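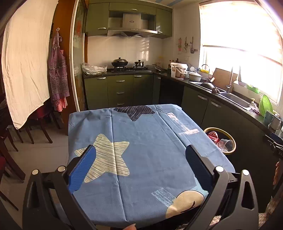
Urkham College - Department of Outdoor Recreation and Tourism

Week 4 notes: planning a hut-to-hut walk

Hi all, these are my notes from the lecture, typed up with the bits I skipped when we ran over. I've used the Luveck Track the whole way through so you've got one real trip to hang things on. If you're coming on the field week in May you'll be walking it with me, so read the distances twice!

Start with the map and work out your days before you book anything. I know the booking page is more fun. When I first did Luveck I grabbed the huts that looked nicest in the photos and ended up with one very long day and one where we were at the door before lunch with nothing to do but play cards.

The second day is the one that catches people. You climb 600 metres from the river to Sabatier Saddle, and most of it comes in the first half, when your pack is still full of food. We went through Naismith's rule in class: an hour for every five kilometres on the flat, plus an hour for every 600 metres of climb. So that saddle adds a full hour before you've counted a single kilometre. I add more again for a group, as Naismith was a fit man who didn't stop to fix other people's gaiters.

Booking. Hut fees on Luveck are $522 for our group for the full trip, and you pay when you book. Read the cancellation terms before you pay and write the cut-off date in your trip plan. Florante Belmonte asked whether you can swap nights later on. You can, if there are bunks left, but you have to ring them.

Water. There are tanks at every hut, and tanks run low in a dry year. Carry enough to get to the next hut and have some left over, and treat whatever you collect. Last season the tank at the middle hut was down to 100 litres when we got there - fine for us, not so great for the party behind.

Leave a trip plan with someone at home. Names, route, colour of your tent or fly, car rego, the time you'll call, and what they should do if you don't. A text saying "off walking, back Sunday-ish" doesn't count, and yes, I've had one handed in.

For next week, draw up your own three-day plan for the northern end of the track. Show your walking times for each leg with the climb added in, and put the hut costs on a separate page. The highest point on that section is 2,506 metres, so I want a line or two on what you'd do if the cloud came down up there. Pencil is fine. Bring your map!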